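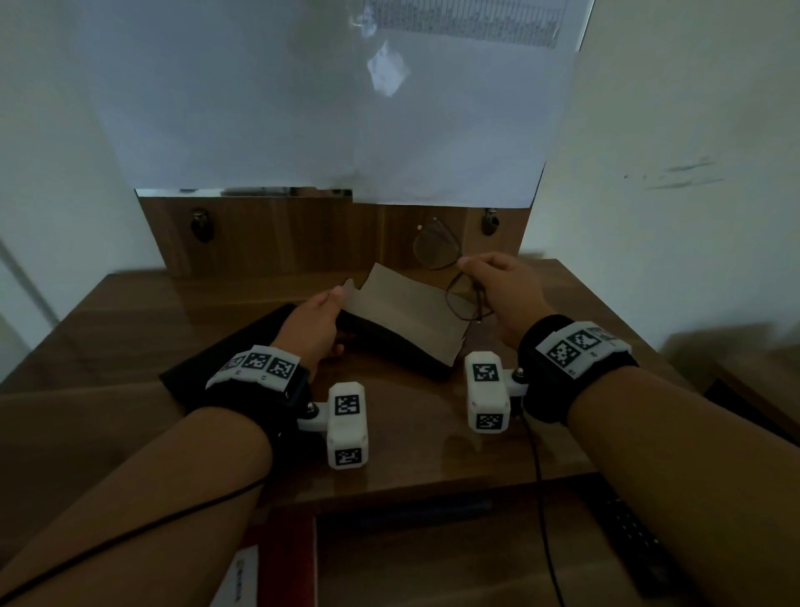

I have now owned glasses for long enough to have opinions about the cloth.

For the first forty years of my life I had the kind of eyesight that makes a person smug. I read the small print on aspirin bottles aloud to strangers. Then came May, and a menu in Hanstead that had been printed, as far as I could tell, in pale gray fog, and I ordered what turned out to be liver. A few weeks later I had a prescription and a bill for 719 dollars. The bill I could read perfectly well, which seemed like an argument against the whole business.

The frames are thin and brown. I wanted something that would say "architect." What they say is "substitute teacher," but kindly. The woman at the optician's, a narrow shop called Karabulut Optical with a bell on the door that goes off again every time you shift your weight on the mat, told me they were a very forgiving shape. I didn't ask what she thought needed forgiving.

They came with a case, dark on the outside with a tan lining, and a beige cloth folded inside it. The case I understood. The cloth I treated the way I treat the little bag of extra buttons that comes with a coat, as a thing you're obliged to keep and never obliged to use. For the first few months I cleaned my lenses on my shirt. I cleaned them on the hem of a sweater. Once, at a wedding, on a tablecloth, while it was still on the table and people were still eating off it.

Then I went back in for an adjustment, and the same woman held my glasses up to the light and made a noise I'd only ever heard from mechanics. She asked what I'd been using. I said the cloth. She let that sit there for a while. Then she explained, to the room in general, that a shirt picks up grit all day long and that wiping a dry lens with it is a gentle form of sanding. There's a scratch on the left lens now, low down near the nose, that I've decided to think of as tuition.

So I've reformed. I have a routine, and I'm aware of how that sounds.

It happens at the table with the wooden back to it, which came from an estate sale two towns over and which I had been calling a desk until a visiting relative told me it was obviously a washstand. I've no idea. It has a shiny top that shows every crumb and a pair of dark metal knobs or hooks on the back panel, one toward each end, that I've hung nothing on in all the years I've had it. Someday I'll own two things that need hanging and feel very prepared. The wall over it is covered with a big sheet of white paper, taped up, and I'm not taking questions on the state of my decorating.

The routine goes like this. Rinse the lenses first under the tap, lukewarm, to float off whatever has landed on them. A drop of dish soap, the plain sort, rubbed on with clean fingertips. I use Ginik, the green one, mainly on the grounds that it's what's by the sink. No lotion in it, or you'll spend the afternoon looking at the world through a thumbprint. Rinse again, shake, and only then carry the whole dripping affair over to the table and get out the cloth.

Hold them by the part you're drying. I used to grip one temple and scrub at the far lens like I was cleaning a window on a moving bus, and that's how the frame got bent enough to need the adjustment in the first place. You can dangle them by a temple arm to look at them, and I do, quite a lot, turning them about to catch the light. It's the drying that wants the other hand up close, near the rim.

Between uses the cloth gets put away in the case. This was the hardest habit to learn. For a good while I'd finish, feel pleased with myself, snap the case shut and leave the cloth lying on the table, where it collected dust and prepared to sand me all over again. Now I drape it over the open lid while I'm fussing, so that I can't close the thing without dealing with it first. It's the single clever idea I've had this year and I would like it noted.

The cloth needs washing too. I was a bit insulted by that. Warm water, a little of the same soap, hang it up to dry, and keep it well away from fabric softener, which leaves a film. I ran one through the dryer with a load of towels by accident and it came out soft as a rabbit and about as useful for cleaning glass. It lives in the car now and does the dashboard.

I've tried the alternatives. The Uvard wipes come 64 to a box, each in its own small packet, and they work well enough, but after a week my coat pockets sounded like a bag of chips. I also bought a spray that promised 162 cleanings per bottle. I got 29 before the nozzle gave up, and a fair number of those went directly into my eye. I've kept the bottle. I don't know what for.

The real trouble with clean glasses is how much you can see through them. The baseboards, for instance. The top of the refrigerator. My own chin, which had apparently been growing one long hair on a private schedule. I had been living in a softer, better dusted house, and I miss it sometimes, usually in the morning before I've found the case.

Next up is the question of a second pair for reading, which the optician raised on my way out, over the sound of the bell. I said I'd think about it. In the meantime I hold books a little farther away, and my arms are holding up fine.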